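Arkon (laundry robot)

Print | E-mail
7 min read | 30 shares | 3 comments

Arkon is a home-built, two-armed laundry-handling robot. It was designed and assembled in the shared workshop at Platamgate and is maintained there by the workshop's members. The machine picks clothes out of a basket, spreads them over a work surface and folds them, and its plans are open to anyone who wants to build a copy. It is one of the best-loved projects to come out of the workshop, and a good example of how far a small group with ordinary tools can get with a truly awkward problem.

Background

The project grew out of an earlier machine, Mandagi, a single arm on a wooden board that could sort socks by color. Mandagi was charming and fairly reliable, but one arm can do very little with a shirt. Whatever it lifts simply hangs there in a new shape. The builders began sketching a two-armed successor in June, reusing the power supply and a good part of the software, and the first version of Arkon was moving by the end of that summer.

Clothing is a wonderful thing to build a robot around. A mug has the same shape every time it is picked up, while a t-shirt almost never does. Hems hide inside sleeves, dark fabric swallows its own shadows, and a collar can end up nearly anywhere. The difficulty is a large part of the fun, and it explains why cloth handling has such a devoted following among hobby builders.

Construction

Arkon's two arms share a metal base at the near edge of the work surface, set far enough apart that each can reach across the middle. Both have white links and black joints. The shared base was a lesson from Mandagi, whose wooden board flexed whenever the arm stopped suddenly. With both arms tied to the same piece of metal, a small shift in one is at least a small shift in the other, and the two keep their sense of where they are.
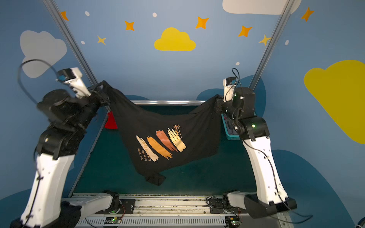 Calibration takes up a good share of any build session. The arms are first sent to a set of known points, and the error at each is written into a table that the control program reads when it starts. Builders of copies often skip this step and regret it, as a gap of only 3 mm between where an arm is and where it thinks it is can be enough to miss a hem. The routine takes 30 minutes on a good day – longer if a cable has worked loose.

The enclosure came later. Its walls were painted in blues with clouds and stars, and a metal bar closes off the back of the work surface. The teal of the surface itself was picked after several trials with other colors, and it gives decent contrast with most of what people wear.

Operation

A typical run goes through these stages:

- An item is lifted from the basket with one gripper.
- The second gripper searches for an edge or a corner.
- The item is stretched between the arms and lowered.
- Both arms smooth it down and make the folds.

The search for a corner is by far the hardest stage. Arkon is allowed three attempts, after which it puts the item down, picks it up somewhere else and starts over. Watching it succeed on a stubborn sweatshirt is a real thrill, and people working at the next bench have been known to stop and cheer!

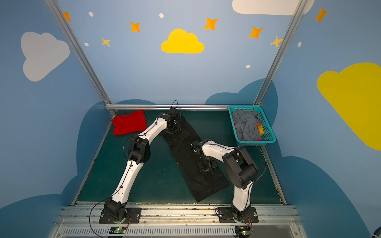
Can a machine like this be built without a full machine shop?

Most of it can, given a drill, a hacksaw, a set of hex keys and access to a 3D printer for the small parts. The base is the one piece where careful cutting matters, and many builders have it cut to length by a supplier.

Laundry supply

Clothes wait in a basket at the back right of the surface. The position was settled early and has hardly changed, although the builders did try placing the basket on the floor, where the arms spent most of their time reaching down. The mix of clothes is varied on purpose. A pile that contains only thin cotton shirts teaches the builders very little about how the grippers will handle a thick seam or a slippery lining.

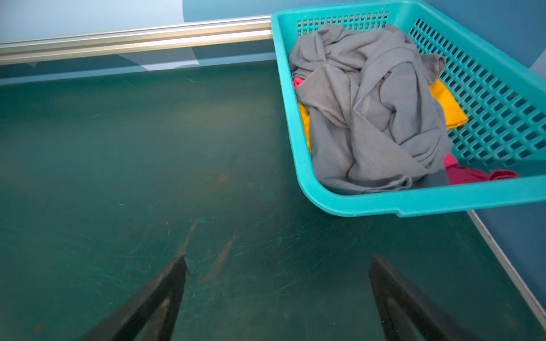
Basket at the upper right, with scuffed work surface between the gripper fingers.

Scratches are a common concern among people copying the design, but they make little difference to folding. Deep grooves are another matter, as a fingertip can catch in them. The usual remedy at Platamgate is to turn the mat over, or to replace it once both sides have had their turn.

Grippers

The gripper fingers have been redrawn more often than any other part. Solid fingers held well but pushed thin fabric away before they could close on it. The present fingers have an open triangular lattice and come to a point, and the tip can slide in beside a fold and pinch it. Each gripper also carries its own small camera, so the program gets a close view of the cloth as the fingers approach.

Knit fabrics shed a surprising amount of lint, and the sliding parts need to be brushed out regularly. The workshop log for the current set of fingers lists 1000 open-and-close cycles before the first visible wear at the tips.
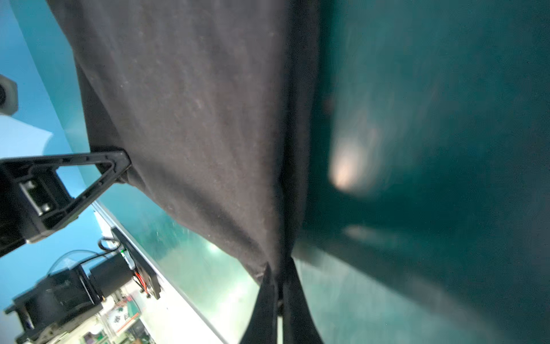

Software

The control program is called Karkach and is shared with two other projects in the workshop. It keeps a record of every grasp, good or bad, and lets a builder replay any of them later at slow speed. The public collection held 652 recorded folds when it was last tallied, on 18/04/2024. Karkach runs on an ordinary desktop computer, and its settings are kept in a plain text file with comments beside nearly every line – a small kindness that newcomers mention again and again.

Copies and variants

Several copies of Arkon have been started in garages and spare rooms. The best known variant uses a narrower base to fit on a kitchen table, at the cost of not being able to spread anything wider than a child's shirt. Another replaces the basket with a shallow tray. The builders at Platamgate keep a list of changes that have worked elsewhere, and a few have been brought back into the main design, including a cable guide for the elbow and a quicker way of swapping fingers.

See also

Mandagi (sock sorter)
Karkach (control program)
Platamgate shared workshop

Print this article | E-mail this article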